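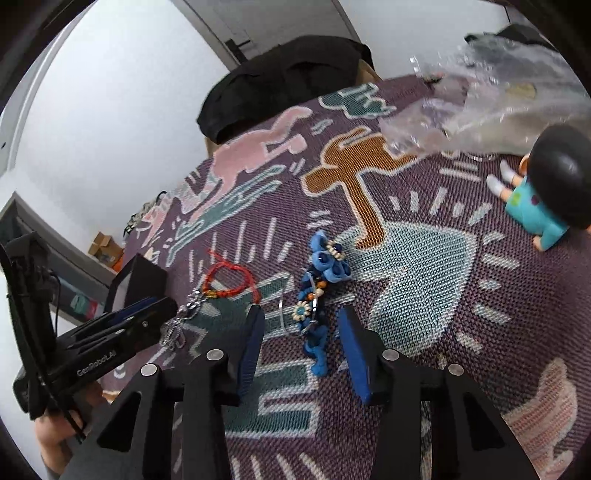 Trillov holds its trinket fair in July, when the rest of the town has sensibly gone to the lake. I had been promised a small event, and then the woman at the gate handed me a floor plan with 322 stalls on it and a pencil, as if I might want to sit the thing as an exam.

The fair occupies the old Skosard button works, a long brick building founded, according to the plaque, in 1733. The plaque also says it burned down twice, which seems careless for a business dealing mostly in buttons. You go in through what was the dye shed and come out, several hours later, through the café, holding things.

I had gone for the beads. The ground floor is all beads: glass ones on strings, wooden ones in tubs, and a grim tray marked "various" that I went through twice. Prices start low and stay low until you ask about anything, at which point the stallholder takes off their glasses and tells you it's old. I paid up to three times what I meant to and was pleased with myself throughout.

The keyrings and charms are upstairs. There is a strong local feeling about knotted cord, and people will show you the back of a piece before the front so that you can admire the tidiness. The blue keychain is the sort of thing I mean: knotted loops of cord, a flower made of cream and blue beads, a few small orange and dark ones, and a thin silver ring to hang it by. I have wanted very few keychains in my life and I wanted that one. The red string bracelet with the little orange beads is quieter, and would go with more, if you are a person who thinks about what a bracelet goes with.

Next door is Skurnon, a workshop with a long bench where visitors can make their own. It costs 45 for a session, tea included, and you get a length of cord, a saucer of beads and a sheet of diagrams that must have been drawn by a sailor. I made a lump. The girl beside me, aged perhaps eight, made a dragonfly and then looked at my lump for a good while.

Dolls have a room to themselves at the far end, run under the name Zheng. I am not a doll person and went in for the chairs. All the same, there is something to be said for a doll with that much black hair, a turquoise outfit and white socks, and I heard two grown men discussing hairpieces with real heat. Repairs are done at the back. There was a queue.

The rugs were the surprise. I'd expected the usual brown things with tassels, and what you get is purple-grey weave with great cartoonish figures sprawled all over it — mustard, pink, teal, green — and a pale heart, and short white dashes coming off everybody as though they had just had an idea. My hall is narrow and painted the colour of porridge. I measured it in my head, badly, and walked round the block.

Practical matters. The 93 bus stops outside the gate and takes the pretty way, by which I mean the long one. Take cash and a proper bag. The lift is for goods only. The café does a decent plum cake until two o'clock and after that does crisps. Dogs are allowed downstairs, though I would keep a puppy well away from the tubs.

I left with the beads from "various", a packet of silver clasps I have no plan for, and the lump.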